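4.2 Open-Day Demonstration

We were lucky to show the system to a live audience while it was still changing from week to week. The November open day at Draltent filled the lab from mid-morning on, and we ran the simulated kitchen on the wall screen for every group that came through. Vieira, our two-handed controller, ran on the Joltex simulator with the same settings as in Section 4.1. The task was the cup task: pick up a plain cup from the island counter, hold it upright, and set it down again.

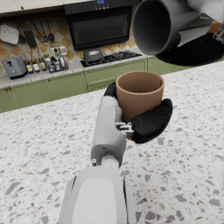
Figure 6. A cup held upright over the island counter in the simulated kitchen.

Visitors could choose the starting spot of the cup, and they were wonderfully unkind about it. Children in particular went straight for the far corners of the counter, which our own test set had hardly touched. Over the day the controller made 97 attempts, and almost all of them ended with a stable grasp. The failures taught us the most. In 4 of them the thumb closed too early and pushed the cup away before the fingers arrived, a fault we had never seen in scripted trials. We have since added those starting spots to the Eltik task set, and we are delighted to have them!

Between groups we left the viewer open so people could study the hands up close and ask about the finger joints.

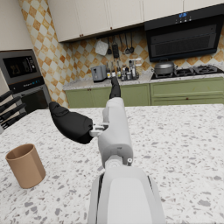
One visitor objected that a cup without a handle was too easy, and asked what the controller would do with a full mug of coffee. It was the best question of the day. Liquids are not modeled in the present version, and the grasp score does not penalize tilt during the lift. Both changes are planned, and Section 5 describes the tilt term we are now testing.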